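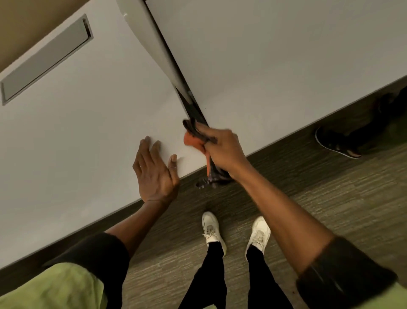

Gullania Desk Task Pack
Surface wiping for student robot teams

Sold by: Jurkis
Level: club, upper secondary, first-year college
Availability: in stock, ships with the August batch

Overview

The Gullania Desk Task Pack is a set of materials for teams that teach a robot arm to wipe office furniture from human demonstrations. Students wear the head camera, clean a desk by hand, label the recordings and use them to train the arm the club already has. The pack does not include an arm, a gripper or a training computer. It covers the front half of the project: the recording, the task definitions and the scoring.

The tasks are written for ordinary shared desks with a cable cover, a divider and a neighboring desk pushed up against the first. No special table is needed. The desktop should be at least 800 mm deep, or the far edge leaves the camera view when the operator looks down.

Contents

Head camera with adjustable band
Downward tilt bracket, three positions
Battery and charging lead
Microfiber cloths, 10
Task cards and scoring sheets
Labeling template (spreadsheet)
Instructor guide, printed

Tasks

Task A, open surface. A stain is wiped from the open part of a desktop. The operator keeps one hand on the cloth and leaves the other resting on the surface.

Task B, edge. The stain is close to the front edge. The cloth may hang over the edge during the stroke, but the stain has to be lifted off the desk and not pushed onto the floor.

Task C, seam. Two desktops meet and the cloth follows the joint. Both surfaces are scored.

Task D, vertical gap. The cloth is pressed into a narrow gap between upright panels near the floor. This is an optional task. Most small arms cannot reach it from a desktop mount, and the scoring sheet treats it as a recording exercise only.
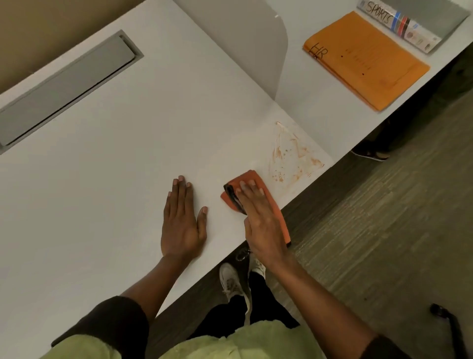

Haziq Liew

Notes for instructors

I wrote the task cards with the Hudau robotics class, which ran the full set over one term. They recorded 81 usable episodes. The rejected ones mostly had the same fault: the operator looked up before the last stroke was finished and the cloth left the view. Set the bracket to its lowest position and have a second student call the end of the episode.

Keep both hands in view from start to finish, including the idle one. The labeling template has a separate column for it. Our first model was trained on crops of the working hand only, and it had no information about when the operator was bracing against the surface.

Fold the cloth the same way every time for Tasks A and B. A flat folded pad gives the students a fixed contact patch to label. For Task D the cloth is bunched, and those episodes should go in their own folder. Mixing the two made our grasp labels useless for a week.

Use a colored stain on a white desk for the first sessions. Sauce diluted with water is adequate. Clear water is a poor choice, as the students cannot agree on the frame in which the stain is gone.

Items on the neighboring desk can stay where they are. Write down any change between sessions.

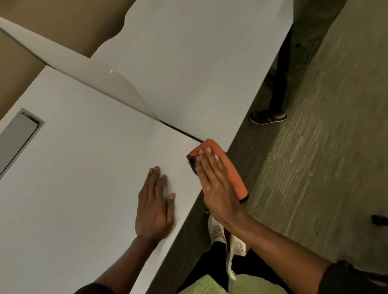

Quiambao asked whether Task C could be scored as two separate wipes, one per desktop, as the club's arm loses contact when it crosses the joint. The sheet allows it. Mark the episode C2, score each side out of five, and do not compare the total with a single-stroke run.

Specifications

Recording time per charge: 72 minutes
Mounting: forehead band, washable
Storage: removable card, not supplied
Cloth care: machine wash, no softener
Label format: one row per episode, start and end frame, task code, hand in contact

Replacement cloths and bands are sold separately. Orders from schools can be invoiced. Put the club name on the order form so that the instructor guide is packed in the right box.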